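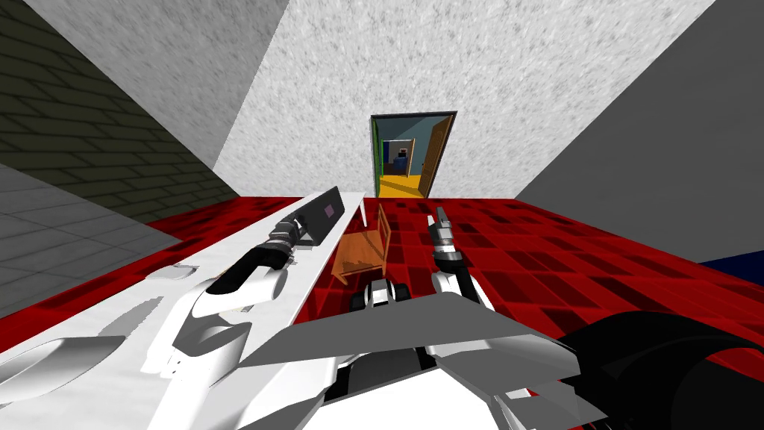

Figure 3. Simulated view from the robot's own body, with both arms reaching into the room and the chair on its side between them.

3.2 Trying the build in simulation first

We built Atden in a shared workshop over a good many evenings, and like most people who build things in their spare time we were eager to switch it on. Kanokwan Chantharasri talked us into patience – she had seen what a badly timed elbow can do to a shelf – and so the two arms first moved in Zuvik, the simulator we describe in Section 2. The rooms there are plain, with flat colors and checkered or tiled floors, and we grew rather fond of them.

Figure 3 comes from the furniture task. Besides the tipped chair there is a long white board on the left, with a dark, tablet-like panel resting on it, and a doorway leads through to a room with a yellow floor. We ran the task 786 times, 400 of them with the chair lying down and the remainder with it upright. Wichai Rattanakul went through the logs by hand and marked every run in which the arms came closer to each other than we would have liked in the real workshop. His notes, which are longer than this paper, led us to slow the left shoulder and to leave the wrists as they were.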